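5/24/25, sim bench, Turnness tabletop set

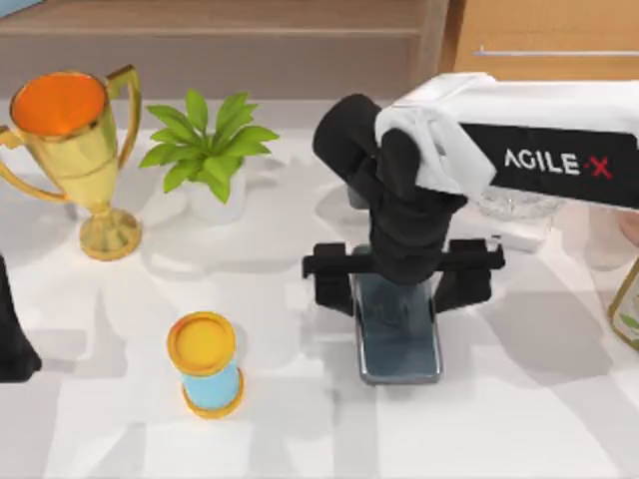
Fig. 1. Right arm over the phone, fingers either side, phone near upright on the tabletop.

Working through the draft rules for simulated grasp runs before they go to Diltulham. Notes by clause.

**Clause 3, clearance.** Draft asks for 17 mm between open fingers and any object not being handled. Trophy handles are the awkward case, as the collision mesh is coarser than the render. Measure from the mesh. Uriel Aravena to reword.

**Clause 4, glossy objects.** Phone screen picks up reflections. Shadows fall across the table around it as well. Record the lighting preset with every run; 13 of the April runs have none and should not be cited.

**Clause 5, naming.** Log the object by its asset name only. "Hourglass" and "timer" were both in use for the same Farkas asset.

**Clause 6, second arm.** An idle arm must be parked and its pose written to the log. Black part at the far left of Fig. 1 looks like the left gripper, so check the parked pose against the log before this set-up is approved.

**Clause 7, force limit.** Held at 19 N until Berkach replies. Do not tune per object.

Open: whether 38 runs per layout is enough for sign-off. Seeds to be fixed and listed either way.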